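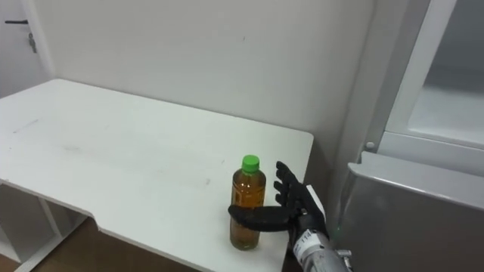
Chapter 2. Selecting a Hand Kit for Bench Work

Reading time: 7 minutes
Print this chapter | E-mail this chapter

A five-finger hand sold as a kit is usually bought for one of two reasons. The buyer has an arm already and wants to replace a parallel gripper, or the buyer has a set of household objects to handle and no arm at all. This chapter treats the first case. The second is taken up with the complete stations in Chapter 5.

The kit used throughout is the Penrose, supplied by Limcombe. It consists of the hand, a wrist adapter, one cable set and a calibration program. The Jiltton hand appears where the two differ in a way that affects selection.

2.1 The bottle as a test object

A capped plastic bottle filled with tea is a useful first object. It is tall for its base, it yields under pressure, and its weight changes with the fill. The open hand is brought in from the side with the palm toward the bottle and the thumb across the front of the body. The fingers stay open until the thumb is in position. If they close early, the bottle is pushed along the table before it is held.

Place the bottle near the shoulder line used in calibration and leave clearance behind it. A plain tabletop is sufficient. Fixtures hide errors in the approach and should not be used at this stage.

2.2 What the supplier's figures mean

Limcombe quotes a closing force of 40 newtons for the Penrose. The figure applies to all four fingers closing against the thumb on a rigid cylinder. It does not apply to a fingertip pinch, and it should not be compared with the Jiltton figure, which is given per finger.

The service plan is sold separately. It covers 144 hours of logged use between inspections. The trial at Liletholm ran to 1,376 grasps on one set of tendons, and the thumb tendon was the first to need tensioning.

Readers should have the data sheet for their own hand open before starting Section 2.3.

This site uses cookies to remember your place in the chapter. Accept | Settings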